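# Steamed sponge cake

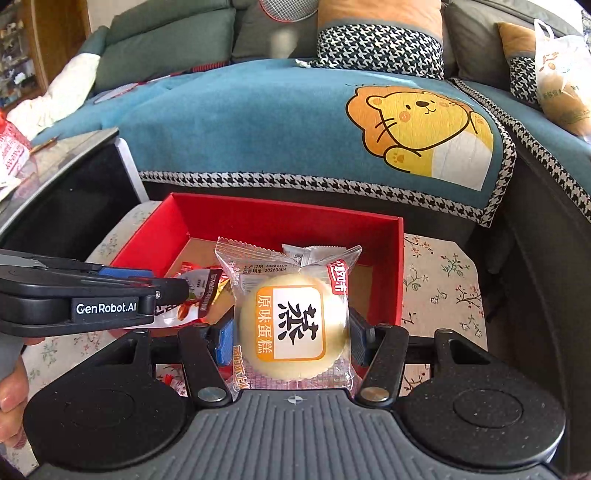 Steamed sponge cake is a soft cake of egg, flour and sugar, cooked over boiling water instead of baked. It is often called the lighter choice, a claim that rests mostly on the missing crust – the sugar is still there. Single wrapped cakes, such as a round, pale yellow one whose label reads 原味蛋糕 ("original flavor cake") beside a large 蒸 ("steam"), put the method up front. How much the word tells a buyer is doubtful. Kovačević compared 50 packaged cakes and found no agreed meaning for "original."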